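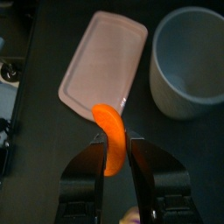
4. Hands-on evaluation of the Bidard kit

So let's get to the part we enjoyed most, which was putting the Bidard kit to work on our own bench. For readers who skipped ahead, Bidard is the two-arm tabletop package that Haugen sells to teaching labs and small research groups: a pair of arms, a parallel gripper for each, a wrist camera for each, and the Sandason control software on a license that runs for two years. We paid for ours out of the lab budget in December, the normal way, and Haugen had no say in what we wrote here (they did answer our emails, and pretty fast too).

I wanted the test to feel like play food on a kitchen table, so that's the kind of stuff we used. The curved orange piece is my favorite of the lot and also the meanest. It bends, so if you close the fingers a little high or a little low you get a very different hold, and a grasp planner that assumes everything is a box or a can will give you some pretty strange approach angles. We also had a pink tray, a pale blue-gray cup and a white bowl to work around, all on the dark tabletop.

4.1 Grasping

Each arm ships with flat black fingers, and at first I figured we'd swap them out on day one for the soft Bokier pads we use on our older setup. We ended up leaving them alone! The tips are narrow and squared, so they can get at a small item next to the rim of a tray without the whole gripper needing to come down on top of it. The downside is that a narrow tip gives you a narrow contact patch, and on a curved object you're really trusting the friction. Yuxi Tang wrote our grasp scoring script, and she argued for counting any hold where the item swung in the fingers as a separate outcome from a clean one. I grumbled about the extra bookkeeping, but she was right, and we've kept that split in everything that follows.
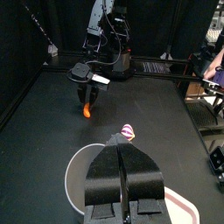
The bigger question for me was how well the arms share a table. Sandason treats the workspace as one volume and lets you draw a keep-out region for either arm, and I like that a lot more than the old trick of splitting the bench down the middle and hoping. Setting the regions up took me four tries (the corner handles in the editor are tiny, and there's no undo, which I have already complained about to Haugen). Once they were in, I could plan a move for one arm while the other stayed parked over its own patch, and the planner would route around it without me having to babysit every waypoint.

4.2 Wrist view

We used the wrist cameras for all of the close-up judgments. With the fingers in view you can check where the tips meet the item and how much of it sticks out on either side, and that's most of what Yuxi's script needs.

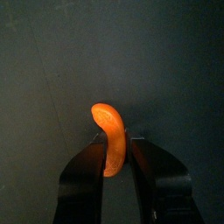 Figure 2. Wrist view of the curved orange piece held upright between the fingertips, with its rounded upper end above the tips.

A bright item on a dark tabletop is about as friendly as segmentation gets, so please don't read our masks as proof that the stock Sandason model is great on clutter. Black fingers over a dark surface are a tougher case, and I'd want a lighter mat before trying to track the tips themselves. Haugen sells one as an add-on, but we haven't bought it yet.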